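Wakico lança guia de escalas longas para quem já leu todas as revistas do aeroporto

Tistargate, 17 de julho de 2026

A Wakico, editora de guias de viagem especializada em tudo o que acontece entre a descolagem e a chegada a casa, apresenta o seu novo título: "Escala: o que fazer quando o próximo voo só sai amanhã". São 108 percursos a pé, de comboio ou de autocarro, todos com início e fim à porta de um terminal e todos testados por pessoas que tinham, de facto, um voo para apanhar. Duas perderam-no. Os respetivos percursos foram encurtados.

O guia parte de uma constatação que qualquer passageiro frequente confirma, geralmente sentado no chão junto a uma tomada: a escala é a parte da viagem que se paga e não se conta. Ninguém regressa de férias com histórias sobre a porta de embarque 17. A Wakico quer mudar isso, ou pelo menos dar ao viajante uma alternativa à terceira volta pela loja de perfumes.

"Passei boa parte da vida adulta em aeroportos e conheço melhor as alcatifas do que as cidades", afirma Sigrun Sandberg, diretora editorial da Wakico e autora de metade dos percursos. "Um dia tive nove horas de espera, saí pela porta errada e dei com um mercado, um rio e um almoço decente a um preço que, lá dentro, não chegava para uma garrafa de água. Voltei ao terminal com areia nos sapatos e fui revistada com algum interesse. Achei que havia ali um livro."
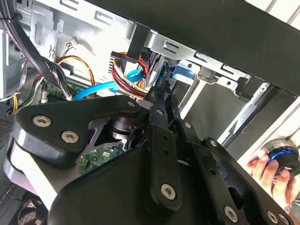 Cada percurso está organizado pelo tempo realmente disponível, conceito que a editora distingue com severidade do tempo que vem impresso no bilhete. A quatro horas de escala descontam-se a saída do avião, o controlo de passaportes, a procura do depósito de bagagens, o regresso, a segurança e a caminhada até uma porta situada, por tradição, na ponta oposta do edifício. Para quem sobra com menos de hora e meia, o guia recomenda ficar e comer uma sopa.

Os textos são curtos e partem do princípio de que o leitor dormiu mal. Não há parágrafos sobre a fundação das cidades nem adjetivos como "imperdível", palavra que a direção editorial proibiu depois de a encontrar aplicada a uma rotunda. Em compensação, indica-se onde há sombra, onde há bancos, que cafés aceitam malas com rodas e em que paragens o autocarro de regresso costuma ser uma questão de fé.

Kjell Rønning, responsável pelos mapas, desenhou-os à escala do cansaço. Uma subida íngreme aparece no papel mais comprida do que é, opção que provocou uma discussão de três semanas na redação e que acabou por vingar quando os seus opositores foram enviados a testar o percurso de Cernen. "Um mapa rigoroso é ótimo para quem tomou o pequeno-almoço", explica Rønning. "O nosso leitor tomou uma sanduíche às quatro da manhã e não sabe bem em que fuso horário."

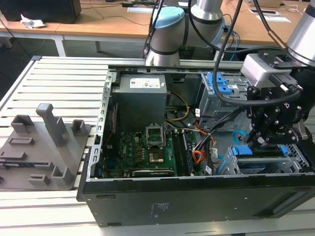

Torre de computador aberta, deitada sobre a mesa de trabalho, com a fonte de alimentação e a placa-mãe à vista.

Entre os percursos incluídos contam-se a volta ao porto velho de Tistargate, que passa por uma lota onde se vende café melhor do que peixe; a subida ao miradouro de Cernen, aconselhada em dias limpos e desaconselhada a quem traga sapatos de reunião; e o chamado circuito das igrejas fechadas, cujo nome é exato e que os testadores classificaram, contra todas as expectativas, entre os mais agradáveis. As fachadas são bonitas e não há filas.

O guia inclui ainda um capítulo noturno, pensado para as escalas que começam depois do último comboio. É o mais breve do livro. Contém padarias que abrem cedo, uma piscina municipal que abre ainda mais cedo e uma lista de bancos de aeroporto sem braço central, informação que, segundo a editora, já motivou pedidos de exclusividade por parte de leitores da edição preliminar.

A distribuição fica a cargo da MacLeod, que colocará o livro em livrarias de cidade e em lojas de terminal, nestas últimas depois da segurança, onde o viajante o encontrará quando já for tarde para sair. A Wakico reconhece a contradição e conta com ela para vender o segundo exemplar, o da viagem de regresso. A primeira tiragem distribuída nos pontos de venda aeroportuários inclui 500 exemplares com capa impermeável, feita a pensar no percurso do porto velho e em quem pousa livros ao lado do lavatório.
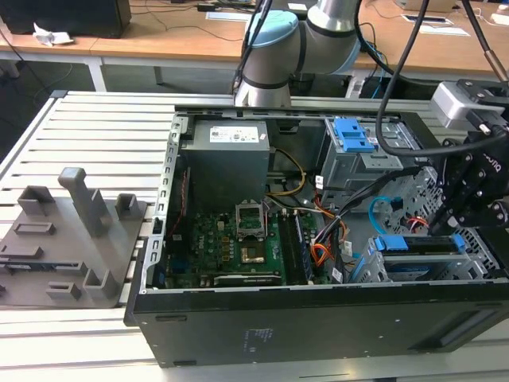
O interior da torre, com dois módulos de memória ao lado do socket do processador e um braço robótico a entrar pela direita.

A apresentação pública realiza-se na sala de espera da antiga estação marítima de Tistargate, com cadeiras fixas em fila e anúncios pouco audíveis. Sigrun Sandberg lerá excertos do capítulo sobre malas perdidas. Segue-se um passeio comentado por Kjell Rønning, com partida marcada e sem tolerância para atrasos. Quem chegar depois da hora poderá juntar-se ao grupo seguinte, mediante a espera habitual.

A entrada é livre, sujeita à lotação da sala. Pede-se aos participantes que não deixem bagagem sem vigilância.

Sobre a Wakico

A Wakico publica guias de viagem de formato pequeno, com mapas próprios e sem fotografias de pores do sol. Do seu catálogo fazem parte "Autocarros Noturnos", "Ilhas com Barco às Terças" e "Almoçar Perto da Alfândega". A editora tem sede em Tistargate, a vinte minutos do aeroporto, ou a cinquenta, conforme a ponte.

Contacto para a imprensa

Gabinete de comunicação da Wakico, Tistargate. Exemplares para recensão, imagens da capa e pedidos de entrevista disponíveis mediante solicitação. O gabinete responde nos dias úteis, salvo escala.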